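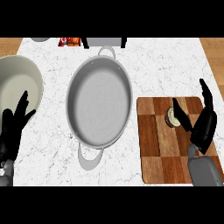 Ticket 113
Product: Tevura recipe planner, web version
Status: Waiting for customer
Opened by: customer, Groritside

Customer wrote:
Hello. When I change a recipe from 2 portions to 400 (we cook for the summer fair), the shopping list shows wrong amounts. Salt and flour are multiplied correctly, but onions stay at 2. I tried to log out and log in again, same result. I use the Lu theme, if this is important.

Support, 9:40
Thank you for the clear report. The theme should have no influence. Please tell us how the onions are written in the recipe. Is the number in the amount field, or in the name field together with the word?

Customer, 10:15
I looked now. It is in the name field, "2 onions". The amount field is empty. I imported this recipe from the old Brendness file.

Support, 10:30
Then we understand the reason. The import from Brendness puts items without a unit completely in the name field, and the planner does not calculate from there. Please open the recipe, delete the number from the name, write 2 in the amount field and choose "piece" as unit. After this, save and make the shopping list new. The old list does not update by itself.

Customer, 11:05
Onions are correct now. But eggs and lemons have the same problem, and I have many recipes. Must I change all by hand?

Support, 11:20
For the moment yes, I am sorry. I have passed the import problem to the developers. Could you please attach your Brendness file, so they can test with it?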